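4. Recording the garment-hanging task

You've got both grippers paired and the station put together from section 3, so now we get to the part I like best: recording people hanging clothes. I'm going to walk you through it the way I do it at my own station. Some of this is method and some of it is habit, and I'll try to say which is which.

A quick reminder of what the data is for. In our Caklow study we wanted to know whether a policy trained on two-handed demonstrations does better when the second hand only holds the cloth steady, or when both hands keep moving the whole time. We call the first style "anchor" and the second one "float". Everything in this section is written for anchor style, and float style gets its own pages in section 6 (it's a lot harder on your wrists, fair warning).

4.1 Before you pick anything up

1. Turn on the recording machine and start Zistard. Wait for both gripper names to go green. If only one does, go back to 3.4 and pair them again. I've tried recording with one and fixing it later and it's a mess.

2. Make a new session in Zistard and type in the garment code, the operator's initials and the style. Please don't leave the style blank! Napaporn Chareonsuk spent most of a February sorting anchor from float by eye for us, and I'd like to never ask her again.

3. Check the backdrop. The clips should hold the top edge without big sags. Wrinkles lower down are fine, and I've stopped ironing ours. We ran a small batch on freshly pressed cloth and another on wrinkled cloth and the policy didn't care.

4. Put the hangers on the rail. Mix the shapes if you can. We started out with one kind only, and the policy got very good at that one kind and hopeless at every other.

Caution: Keep fingers, hair and lanyards away from the gripper fingers when you test the triggers. They don't pinch hard, but they do pinch.

4.2 Calibrating the grip

5. Hold each gripper up so its view takes in the rail. Open and close the fingers all the way, slowly, 20 times. Zistard uses this to match the finger position to the opening width, and it wants the square markers on the housing visible the whole time. A sleeve hanging over one of them will ruin the calibration, so roll yours up.

6. Look at the width plot. It should be a smooth row of hills. A flat top means a marker got lost – wipe it with a dry cloth and do the set again.

Note: I recalibrate after every break, even a short one. That's habit. The method only asks for it at the start of a session.

4.3 Taking the demonstration

7. Pick up the garment with the anchor gripper first. You want a real bite of fabric, a little in from the edge. With thin cloth I take more than feels polite.

8. Bring in the working gripper low and gather a small bunch of fabric between the fingertips. Don't go for a neat fold. In our first round I told everybody to take the hem flat, and those runs looked lovely and trained badly, I think because the robot never gets a flat hem handed to it.

9. Stop for a moment with both grippers holding, then carry on. The pause gives Zistard a clean point to split the run into "grasp" and "hang". You'll want your two hands about like mine with the purple rib knit, with the anchor holding the top of the cloth off to the right and the working gripper down in the middle.
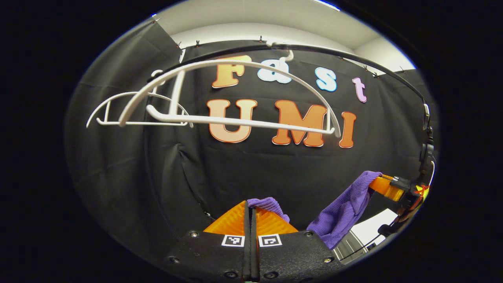
10. Move the working gripper toward the hanger. Keep the anchor still. Really still! If the anchor drifts, the run gets counted as float, and you won't find out until the export.

11. Hook the garment over the near shoulder of the hanger, let go with the working gripper, and take hold again on the far side. Only now can the anchor let go.

12. Back both grippers away from the rail until the hanger is clear of both, then press stop. Runs that end with a gripper still touching the cloth taught our policy to hang on forever. It would get the shirt up and then stand there hugging it.

Caution: Watch the cable on the anchor side. It likes to wrap around the cloth when you turn your wrist inward. If it catches, stop the run and throw it out. Don't tug.

4.4 How long to go on

13. Keep each run under 60 seconds. Longer ones are accepted, but they're mostly hesitation, and hesitation is very easy to teach.

14. Swap garments after every 20 runs. Rib knits stretch while you work with them, and by the end you're recording a different shirt than the one you started with.

15. Throw out bad runs right away with the discard button. A fumble that you recover from is not a bad run. Keep those! When we trained without the recoveries, the policy dropped a sleeve and had no clue what to do next.

4.5 Checking the export

16. Export the session to Gurard and let it rebuild the gripper paths. It'll list the runs it couldn't track. Most of ours fail in the last stretch, when the wide view swings up and gets nothing but ceiling. If you see a lot of those, try keeping the lettering on the backdrop in view while you hang. Big shapes with clear edges give the tracker something to hold on to, and plain black cloth gives it very little.

17. Scrub through a few runs from the start, middle and end of the session. I'm checking that the split point from step 9 landed where the pause was, and that left and right haven't been swapped.

18. Copy the session to the shared drive under the Chaimongkol folder, and write one line in the log with anything odd. "Cable caught twice" is plenty.

Note on our results: the full set behind the current model is 1806 runs, anchor style only. Compared with the float model it was clearly better on knits and no better on stiff shirts, where holding the cloth steady doesn't seem to buy you much. I wouldn't lean on that too hard yet. We had far fewer stiff shirts, and most of them were hung by me, and I'm a slow hanger. If you can record collared shirts with a different operator, please do, and put "stiff" in the garment code so I can find them.

Steps 10 and 11 were last changed on October 7, 2018. If your printed copy has the anchor letting go before the second grasp, it's the old version and needs replacing.

Next is section 5, trimming and labeling your runs.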